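Folding chunky ribbed sweaters so they stop eating the whole shelf
Knits & Closets board > Storage and care

plamstead_pat
Okay, sweater people, I need you. I'm putting all the winter stuff away and I've come to the big cream ribbed one, and I cannot get it to fold into anything smaller than a couch cushion.

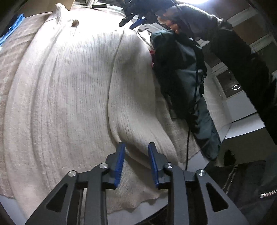 The beast, spread out on the plush blanket before fold attempt no. 1

I've been doing the fold I learned when I worked retail (sleeves straight across the back, sides in, then in half) and it's fine for thin stuff, but with ribbing this thick the sleeves stack up in the middle and the whole thing turns into a football. Then it slides off the pile and takes the others down with it. My closet shelf is 52 inches wide, and I swear this one sweater thinks it owns all of it.

So do I fold, roll, or hang? And do you smooth out the ribs first or just let them do what they want? I always end up with creases in the sleeves that are still there in the fall.

rib_and_purl
DON'T HANG IT. Sorry for yelling. I hung a ribbed tunic one winter and by February it was a dress. The shoulders had those little pointy horns on them too, and steaming only got rid of one.

For the fold: lay it face down, bring each sleeve straight DOWN the side of the body instead of across. Then fold the sides in just a little, and then thirds from the bottom. The sleeves end up spread along the length and you don't get the lump.

orhun.c
Agree on not hanging, disagree on the thirds. Thirds gives you two hard creases right across the front, and on ribbing they show. I fold once, at the waist, and accept that it takes up more shelf. Put it at the bottom of the pile and it will press itself flat in a week.
Orhun Coşkun

rib_and_purl
Orhun, if it's at the bottom it gets squashed all summer! Ribs need their bounce. Heavy stuff on top of ribbing is how you get that sad flat look.

orhun.c
Jeans on top, sure, don't do that. Other sweaters on top is nothing. Mine have been stored that way for years and they look like sweaters.

mothball_mary
Before anybody folds anything, has it been washed? Moths go for the worn ones, the skin and sweat and soup. I learned this with a cardigan I loved very much and I'm not ready to talk about it.

plamstead_pat
Washed, yes! It's a cotton blend according to the tag so I don't think moths will care, but I did it anyway. It took forever to dry flat and I had it on two towels on top of the dryer, with everybody in the house complaining they couldn't get in there.

Tried the sleeves-down thing just now. MUCH better. The sleeve on this one is long and kind of balloons in the middle, so it wanted to bend off to the side, and I had to coax it. But no football!

mothball_mary
Cotton blend, okay, lower risk, but if it's living next to wool I'd still keep it in something with a zipper. I use the Clasido bags, the cloth ones with the window. Cedar blocks are nice but you have to sand them once in a while or they're just blocks.

hank_in_zostedlow
Roller here. I roll everything. Sleeves down like rib said, then roll from the hem up toward the neck, not tight, and stand the rolls up in a drawer. No hard creases anywhere and you can see what you've got. My wife thinks it looks like a bakery.

rib_and_purl
Rolling is okay for lighter knits, but a chunky rib? How deep is your drawer??

hank_in_zostedlow
Deep. It's an old Bozkurt dresser from my aunt, the bottom drawer could hold a dog. I admit it won't work in a normal one. I got maybe a third of my sweaters in there and had to put the rest under the bed.

tuckedin
I'm with Hank on the no creases thing, but there's a middle way. Fold it, and lay a rolled up T-shirt or some tissue paper inside each fold so the fabric goes around a curve. My grandmother did it with table linens. It works on sleeves too, put the tissue where the elbow bends.

As for smoothing the ribs, I'd say pat, don't pull. If you tug it lengthwise the ribs close up and it goes long and skinny, and if you pull it sideways they spread and it stays wide. I lay it out and just pat it toward the middle until the edges look calm. The hem will be wavy if you've stretched it, and patting helps with that too.

plamstead_pat
Pat, don't pull! And I'm definitely a puller. I've been yanking the hem straight every time, so that explains some things.

The tissue idea is good, I have a pile of it from Christmas presents that I save for no reason. Trying that next.

orhun.c
Tissue is fine. Plain white only, please. I had a red one leave pink on a cuff and it's been there ever since.

lurker_lou
Unpopular opinion but vacuum bags? I fit a whole winter in two of them.

rib_and_purl
lou NO

mothball_mary
For comforters, fine. For ribbed knits I wouldn't. They come out looking like lasagna.

lurker_lou
Mine came out a bit flat but I threw them in the dryer with a damp washcloth, no heat, and they puffed back up. Not all of us have a dresser that could hold a dog.

hank_in_zostedlow
Fair point, lou.

plamstead_pat
Update: sleeves down, white tissue at the elbows, sides in a little, folded once at the waist (sorry rib, the shelf was deep enough after all). It's sitting second from the bottom as a compromise. The pile has stayed up since lunch. Now I've got a cable knit with a giant cowl neck to deal with, so if anyone has a trick for cowls, please post it before I get to that end of the bed.

tuckedin
Fold the cowl down inside the body first, then treat it like a crew neck. Tissue in there too if you have any left.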